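Otra de abogados, y van doce

El jueves me tragué entera "La cláusula Maswood", 139 minutos que se anuncian como el gran regreso del drama judicial. Llevo años oyendo lo del gran regreso. La vi en la sesión de las diez, con seis personas en la sala, y una se marchó antes del veredicto.

El planteamiento tiene su gracia: Suteck, fabricante de filtros, se enfrenta a 278 demandantes, y el abogado novato (Telmo Valcárcel, correcto, con cara de no haber dormido) encuentra un anexo que falta en el contrato. Hasta ahí, bien. Luego el anexo aparece en un cajón. En un cajón, en el minuto cuarenta, y el guion espera que aplaudamos.

Lo mejor es Tùng Cù de juez. Habla poco, mira por encima de las gafas y consigue que uno se crea que ese tribunal existe. Lo peor es el testigo sorpresa, Bondarchuk, que entra por la puerta del fondo mientras suenan los violines. ¿De verdad seguimos con eso? Ya me pareció tramposo en las otras once que he comentado por aquí.

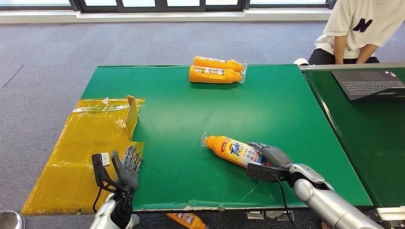 El alegato final dura una eternidad y no aporta una sola prueba nueva. Valcárcel se pasea, baja la voz, toca la barandilla del jurado -- el repertorio completo -- y el montaje nos va enseñando caras conmovidas para que sepamos cuándo toca conmoverse. A mí me sonaba a anuncio de detergente: una botella naranja de Tide tumbada sobre una mesa verde, con el plástico todavía puesto en el tapón, me transmite lo mismo y no me cobra entrada. Tampoco entiendo que el jurado delibere en una sola escena, cuando ahí estaba la película.

Dicen que Surnemik, la productora, ya prepara la segunda parte para julio. La veré, supongo, pero en casa y con el mando cerca.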